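Home | Issues | Authors | Search
Print this article | E-mail this article

4.2 Sound and place in short film programs

The Talldale festival shows its short films in blocks, and each block is introduced by live music. We asked whether the music changes how viewers remember the places in the films. In the January edition, 813 viewers filled in our form after the first block and 1319 after the second. Wieczorek (Wojciech Wieczorek, personal communication) suggested that we treat the two blocks separately, and we follow his advice.

In the first block, viewers who came in time for the music named more outdoor places than viewers who came late. The difference was small — and it disappeared when we removed the film by Đinh, which is set fully at sea. In the second block we found no difference of this kind. The musicians of Firier played there for 14 minutes, longer than planned, and many people were still looking for seats.

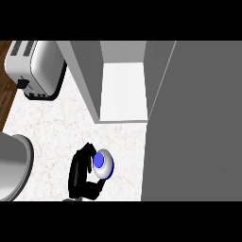 Indoor places were remembered less well than outdoor ones in both blocks, with or without music. We think that domestic rooms give the viewer few signs of a particular town or country. A rendered kitchen such as the one in Figure 3, with its silver-white toaster on a white, marble-like counter, could belong to a story from almost anywhere. Viewers wrote "a kitchen" or "a house" and went on to the next question. For this reason we coded the indoor answers by room, and the outdoor answers by region, as was done in the Fendolska study.

Figure 3. Kitchen counter, computer rendering, view from above.

Related articles
Late arrival and seat choice at film festivals
Live music before silent film: a survey
The Fendolska study, five years later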